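Clearing a Shared Desk – speaker notes
Akmont office, Toledo, 09/06/2017

Start on time. Handout stays at the back until the end.

Opening. Ask who ate lunch at their desk today. Wait for hands. Then say what the talk covers: small things on the desktop and where they go. Drawers and paper files were the February talk and I won't repeat them.

Background, keep this short. We went through 240 desks over two floors. Most had enough storage. The trouble was small items with no fixed spot – tissues, stickers, jars, chargers, snacks. People move them out of the way several times a day and they end up next to the keyboard again.

First point: boxes with lids. A lid keeps dust out and gives you a flat top, but you have to be able to get it off without a fight. If the lid has an opening in the middle, put your fingers in it and lift. Do this with the sample box on the table. Don't stack anything on the lid or you will stop opening it.

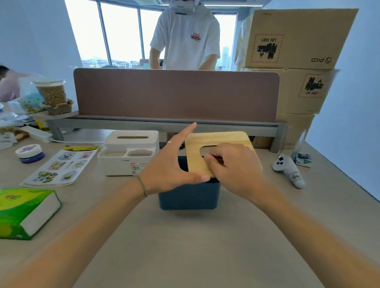 Slide 4. Wooden lid raised from the blue box, white organizer to the left.

Pause here for people who want to come up and try the sample.

Second point: one tissue box per person. Loose packs of tissues are on nearly every desk. Put the pack inside a box and throw out the outer carton if there is one. Check the slot against the size of the pack before you buy. The Flomen catalog lists inside measurements on the back page, the others mostly don't.

Third point: open compartments. Good for clips, lip balm, keys. Bad for anything you use once a month. Empty them when you refill the tissues, same day, so it is one job.

Fourth point: cables. Run them along the back if the desk has a hole for them. Power strip off to one side, nothing piled on it. Skip the Fonasex clip demo if we are past 29 minutes.

Refilling. Lift the lid, put the pack in with its opening facing up, and see that it lines up with the slot. On the next slide the green pack shows through the slot in the white lid.

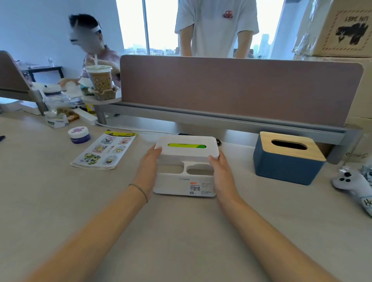

One reply on the feedback sheet from the last session said that two boxes on one desk is already one too many, and that a single box with a drawer would do for most people. Read that out. My answer: fine if the desk is yours alone. On a shared desk I would still keep two – one for tissues, one for whatever each person clears away at the end of the shift.

Close with the budget. 300 for the trial desks, 2775 if the whole floor wants them. Questions, then handouts.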